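Villevville Repair Room
Workbench and soft goods table: inspection checklist with comments
Date of inspection: 18 October 2023
Inspected by: Seo-ah Bang
Next full inspection: February

Mark each line OK, FIX or N/A. Write a comment for anything marked FIX. Leave the sheet on the clipboard by the door when finished.

1. Floor and access
Walkway to rear exit clear: OK
Mats flat, no curled corners: FIX
Comment: The mat by the Leckie cabinet lifts at one corner. Taped down for now. Tape is not a permanent repair.
Fire extinguisher in place, tag current: OK

2. Electrical
Cords free of cuts and exposed wire: OK
Power strips not chained together: FIX
Comment: Two strips were plugged into each other under the sewing machine. Separated during inspection. The machine now runs from the wall outlet.
Lamp over table secure and working: OK

3. Cutting and hand tools
Shears and seam rippers returned to rack: FIX
Comment: One seam ripper missing its cap. Pulled from use.
Blade disposal box less than three-quarters full: OK
Awls stored point down: OK

4. Adhesives and solvents
Lids tight, labels readable: FIX
Comment: The Lultano contact cement has a torn label. The name is readable but the warning text is gone. New label needed.
Stored away from heat: OK
Window opens fully: OK

5. Stock
Rivet and eyelet bins labeled: OK
Comment: Opening count for eyelets was 2,000. Count today is 372. Reorder from Meko.
Webbing rolls stored off the floor: OK
Thread cones on pegs: OK

6. Items on the table
Small parts kept back from the table edge: FIX
Comment: Parts should go in the tray, including during work. Anything small and black is hard to find once it lands on the floor.
Mesh items checked along stitched seams: OK
Padded rims checked for splits: OK
Rubber strips bent by hand and checked for cracks at the holes: OK
Fabric pads with frayed edges: FIX
Comment: Trim fuzz and bind the edge before use. Loose fibers catch in hook-and-loop tape and in the feed of the machine.
Sleeves close to the wrist when using the machine or the press: OK

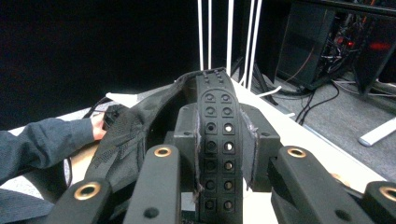 Seo-ah Bang asked whether frayed pads have to be replaced or can be trimmed and kept. Trimming is fine if the fabric under the fray is still tight. If the weave pulls apart between the fingers, replace the pad. The same rule goes for mesh along a seam.

7. First aid
Kit stocked: FIX
Comment: 8 adhesive bandages left. The list calls for 23. Eye wash is sealed and in date.
Emergency numbers posted: OK

Open items carried forward: floor mat, seam ripper cap, cement label, eyelet order, small parts tray, pad edges, bandages.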